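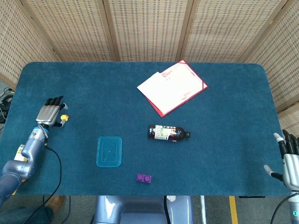 Re: [indcombe-rooms] Covered tables for the Grodgate room

Hi all,

I've read the Skelton proposal twice now and I'm still not sold. My replies are in between the quoted bits.

> From: Bhuiyan Interiors
> To: indcombe-rooms
> We suggest covering the remaining tables in the Grodgate room in the
> same blue-green fabric as the first. Users tell us it is quieter, it
> is kinder to small items, and it makes a shared table feel like a
> place to spread out.

Which users? I asked at the last session and got a shrug and one "it's nice". It is nice. I like the colour, and I'll admit a brick dropped on it doesn't make that awful clack. But "a place to spread out" is exactly what worries me. People spread out already.

> Cleaning is straightforward. The Skelton fabric can be vacuumed and
> spot treated, and ordinary spills lift with a damp cloth.

Lift from what, though? Water, I'd believe. Look at what gets put on that table: a bottle of something dark and reddish-brown, lying on its side, with a red folder full of white paper just behind it. The cap is on, fine. I'd like somebody from Skelton to take the cap off, tip it over and show us the damp cloth. A hard top you wipe and walk away from. With the covered one I suspect we'd be arguing over a stain for years.

> We would also keep the woven folding screen behind the tables. It
> defines the area and hides the storage.

No quarrel with the screen. I'd only say that woven panels full of little openings are going to collect dust, and I can't find a line in the quote for cleaning them. Who does that, and with what? A paintbrush?

> The total for the fabric and fitting is $2000, with delivery in April.

So $2000 to cover tables that already work. I looked up what a plain wipe-down mat costs and it's $112. It isn't lovely and it does curl at the corners for a while. You can also take it outside and hose it.

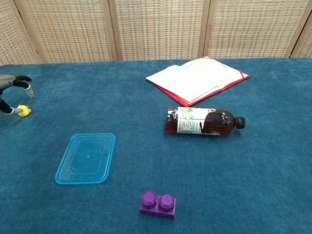

Shinji Arai
Room bookings, Indcombe

A couple more things I meant to put higher up.

The loose bits. My real gripe with the room is that things don't have a home, and new fabric won't fix that. A clear blue plastic piece sits flat on the blue-green and half disappears, with the table showing straight through it. Same kind of thing with anything small and dark, I'd guess. The purple brick you can at least spot, and there's a little yellow piece over on the left that I'd be happy to see go back in a tub with its mates. If we're spending money, could we spend it on tubs with lids that match them? I priced a decent set with a low shelf at $206, and kids can reach a low shelf.

Paper. An open folder with the sheets fanned out doesn't bother me much on any surface, but try writing on a single page over felt and your pen goes through it. Anyone filling in a form would need a board underneath. The proposal says the tables will be good for "craft, play and paperwork". I'll give them play.

I did ask whether we could see a covered table after a year of use somewhere else, and the answer was a brochure. I'd sooner see the table. If Bhuiyan can point us to one within driving distance I'll go and look, and I'll say so on this list if I was wrong.

Until then, my vote is leave the one we've got, buy the tubs, and put drinks on the side bench. Please reply to the list and not just to me, as half the replies last time ended up in my own inbox and I had to forward them.

Shinji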